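How do I keep a small guest room cool in summer without putting in AC?

Asked in Home and Household

Hi everyone! I have a little upstairs room, west-facing, that my mother-in-law sleeps in when she visits, and by late afternoon it turns into an oven. She is coming for most of July. We rent, so no holes in walls and no window unit (the landlord is firm on that). I have a box fan and some thin white curtains. What would you do first?

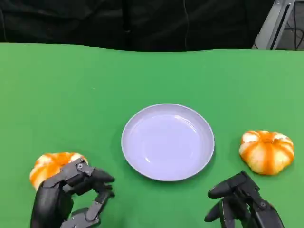
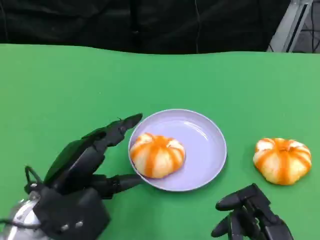 A green tabletop and a plate in both of these, and one more:
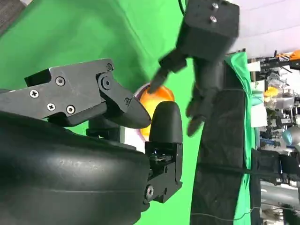
Mornodley, 2022-06-05

I should add that the room has one window and a door onto the hallway, and the attic hatch is right outside that door. The thermometer said 71 at breakfast last week, which was lovely, and by dinner I didn't want to go in there at all. I can spend a little money but I'd like whatever I buy to come with us when we move. Thank you so much, you were all so kind about my mildew problem.

3 answers

Answer from Vasilică Ursu

Oh, I feel for your mother-in-law! We lived under a flat roof for years and I tried everything, so let me ramble a bit.

Start with the window, and start in the morning. Thin white curtains are pretty but they let the heat right in, and once the sun has been on the glass for a few hours the room is holding it all. Get something that blocks light and close it before noon, earlier if you're up. If you can hang a shade on the outside of the window that is better still, and there are kinds that go up with a tension rod so your landlord has nothing to complain about. Mine was a roll-up one from Tzanetos and it moved house with us twice.

Then the fan. In the daytime, if it's hotter outside than in, keep the window shut. In the evening, when you step out and feel that it has cooled off, open up and set the box fan in the window blowing OUT. I know it sounds backward! It pushes the hot air out and pulls cooler air up from downstairs, as long as the bedroom door is open and you have a window open down there too. Leave it going an hour or two before bedtime, then turn it around to blow in while she sleeps.

Do check that attic hatch. Ours had no insulation on it at all, just a painted board, and on a hot day you could feel the warmth coming off it with your hand. A piece of foam board cut to fit and some stick-on weatherstrip around the edge helped the hallway a lot. Ask first if you're worried, but it all comes off again.

And cotton or linen sheets, please, and take off any foam mattress topper. Those things hold heat like you wouldn't believe.

Answer from a Sinard reader

get a portable ac, the kind with the hose. landlord said no window unit but this sits on the floor. we have an Onduton, paid 256 for it used. loud though

Answer from porchlight_gran

I agree with Vasilică about closing up in the morning. The one thing I'd change is the hose kind of air conditioner, read your lease before you buy, ours counted it the same as a window unit and we had to send it back.

For an older guest I would also put a small fan by the bed that she can reach and switch by herself, and a jug of water. My own mother never once told me she was too hot, she just stopped sleeping. If there comes a truly awful night, make up the couch downstairs and don't wait for her to ask.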